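On the Care of a White Table
September 3, 2025

Readers of this page will recall that in January I set out my reasons for replacing the old brown desk in the Ditbridge workroom. Several of you have since written to ask how a large white table holds up under daily use, and whether I regret the color. I do not regret it. I have, however, had to adopt a routine, and the purpose of this entry is to record that routine for anyone considering a similar purchase.

The first matter is the choice of cloth. For many years I used paper towels on every surface in the house. Paper towels are adequate for spills, but they leave lint on a pale surface and tend to fall apart when pressed hard on a stubborn spot. I now keep a stack of blue cloths in the second drawer and reserve them for tabletops only. They are washed apart from the bath towels, without fabric softener, and hung to dry. Lindsay Nepia, with whom I share the workroom, maintains that white cloths are preferable, as one can see when they are soiled. We have agreed to differ, and her cloths have their own drawer.

The second matter is the order of work. The table is to be cleared completely before any wiping begins. I was formerly in the habit of cleaning around the lamp, the tape dispenser and whatever papers were in progress, and the result was a set of gray outlines that became visible as soon as anything was moved. Everything now goes onto the chair or the floor. Crumbs and eraser dust are brushed off dry. Only then is the cloth dampened, wrung out well, and drawn across the top in long overlapping passes, from the wall side toward the near edge.

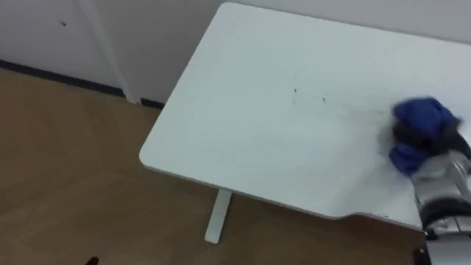 Blue cloth on the white tabletop.

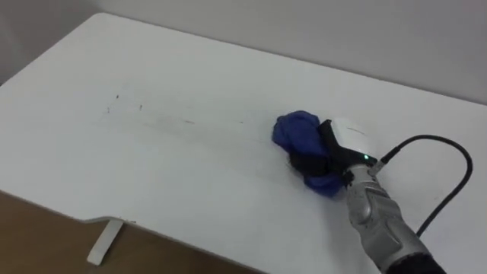
The third matter is the small marks. A white surface shows every one of them, and it is best to accept this at the outset. In my experience they fall into two groups. Specks of dust, pencil and dried glue will generally come away with a damp cloth and a little patience. Ink and rubber scuffs will not, and these call for a drop of dish soap, left in place for 60 seconds and then worked in small circles. I do not use scouring powder or the rough side of a sponge. A friend, Princess Salazar, did so on a similar table in her sewing room, and there is now a dull patch beside her machine which catches the light every afternoon.

The rim deserves separate attention. Sleeves, belt buckles and chair arms all meet the table at its edge -- as does anyone leaning over to reach the far side -- and scuffs collect there well before they appear in the middle. I go along the rim once a week with a fresh side of the cloth folded over one finger. Curved sections take longer than straight ones, and I have learned to do them first, while my interest in the task is still high.

Finally, the surface must be dried. A second cloth is sufficient. Water left to stand on our table has produced faint rings, chiefly in the place where Lindsay sets her glass, and I have asked that coasters be used. Compliance has been partial.

As to cost, I have been asked for figures. The cloths came in a bundle for 69 dollars, which I concede was high, although the bundle was large and I have not yet opened the last packet. The dish soap is whatever is under the sink. No special product has been purchased, and I do not expect to purchase one.

The next entry will return to the shelving along the Whitelaw Street side of the room, where the brackets have arrived in the wrong finish and must be sent back.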